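Can a robot clear up the kitchen? What to look out for at a robot open day

Every February the Ulico robot workshop in Sernmont opens its doors for an afternoon. There are banners, free stickers and a big sign that says MEET THE HELPER OF TOMORROW. The helper is called Lill. Lill is an arm with a hand at one end and a heavy stand at the other, and she (the people at Ulico say "she", although a robot arm is not a girl or a boy) is meant to tidy up kitchens.

We went along to see if the sign was telling the truth.

What is a demonstration?

A demonstration, or demo, is when the people who made a machine show you what it can do. It is a bit like a school concert. You hear the song the class has practised, and you don't hear all the wrong notes from the weeks before. There is nothing naughty about that. But if you want to know how good the band is, one song won't tell you.

At the open day, Lill picked up a sponge and put it in a tray. Everyone clapped. Then she did it again, and everyone clapped again. The sponge was in the same place both times. We asked if we could move it to the other side of the table, and were told that would be possible "in a later version".

So now we know that Lill can pick up a sponge from one spot. We still don't know if she can tidy a kitchen.

Practising in a pretend kitchen

Where does a robot learn? Much of Lill's practice happens inside a computer. The engineers build a kitchen out of numbers, a little like the world in a video game, and put a copy of the arm in it. The copy can try the same job over and over. If it knocks a bowl off the counter, there is no mess, and you can start again by pressing a key.

This is called a simulation. A screen by the workshop door was showing one. The jobs in it look easy to you, because you have had years of practice with your own hands. Think about a loaf of bread. You know it is soft inside and that you shouldn't squash it. You know a spoon in a bowl might tip the bowl if you pull it the wrong way. A robot knows none of that until it has been worked out, bit by bit.
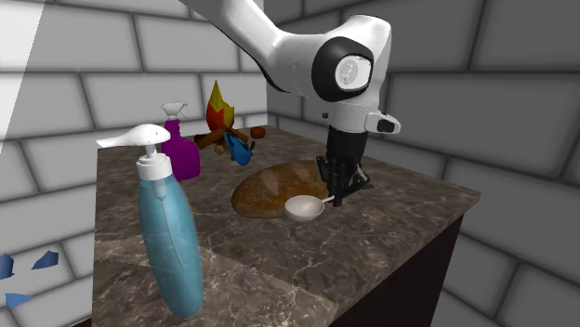 Liltley, who wrote to us after reading the first version of this page, thinks we are being too hard on the pretend kitchen. Pilots practise in pretend cockpits, Liltley says, and we are all quite happy to get on an aeroplane afterwards.

It's a good point and we thought about it for a while. Pilots do use simulators. They also fly real planes with a teacher next to them before they are allowed to carry passengers. What we would like to know is how much real kitchen Lill has had. We asked, and the answer was "some".

Why pretend is easier

Real kitchens are awkward. Bread leaves crumbs. Bottles get slippery when there is soap on the outside. The sun comes round in the afternoon and shines straight into a camera. Somebody's little brother puts a toy where the plates should go.

You can put some of these things into a simulation, but only if you think of them first. A computer kitchen has no jam on the floor unless an engineer decides to add jam.

The number on the poster

There was a poster next to the stickers. It said that Lill had done her job properly 292 times out of 300. That sounds brilliant, and we nearly wrote it down and went home.

Then we read the small writing at the bottom. Those 300 tries were all in the simulation. When the real arm did the same job 300 times, it got it right 214 times. So it went wrong 86 times. Would you let something put your plates away if it went wrong that often? Perhaps you would, if the plates were plastic.

To be fair to Ulico, they did print both numbers. Not every company would. We only wish they had been the same size.

Questions to take with you

If you go to a robot open day, try asking these:

Is it doing this by itself, or is a person steering it?
What happens if I move things?
How many times did it go wrong this week?
Can I see it do a different job?

The grown-ups may laugh. Ask anyway. The engineer at the sponge table told us that the second question was the one she spent most of her own time on, and she gave us a much longer answer than the sign did.

The open day runs until 4 pm and the stickers go quickly.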